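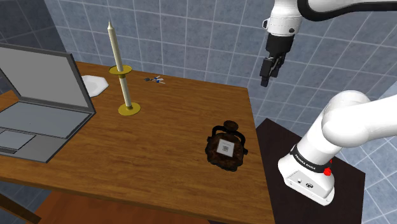 Figure 3. Simulated bench: Franka arm on its pedestal, laptop, candlestick, bottle with printed label.

3.2 Scene build

Sim first, real bench later. The Pikudcombe workshop only frees up the shared table in May so all layouts were made in Tenesel and run on one desktop in the garage. Table height and arm base pose copied from our own build notes (Jakab config, rev 5). Object set fixed, poses randomized at reset. 2,224 episodes generated, 1,954 kept, rest dropped for bad inital contact. 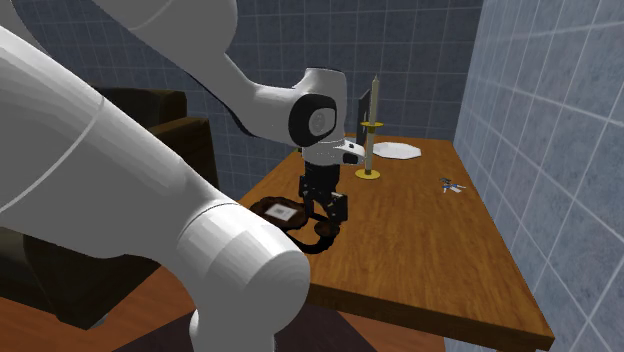

Marker placement took longer than the arm model. First try put it on vertical faces and the detector lost it under steep views. The dark brown tray carries its small white marker on the upper surface, left of center, and we kept that layout for the remaining runs. Marker texture re-exported once, D. Ķēniņš did the UV fix. Rinport importer flips normals, check before use.

Wrist view rendered seperately, 125 episodes held out for it. No tuning on those.

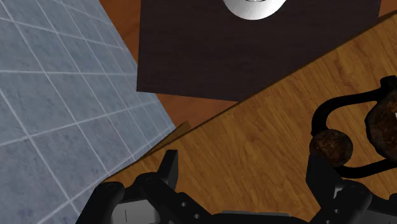
Figure 4. Close view over the gripper, fingers open above the table top.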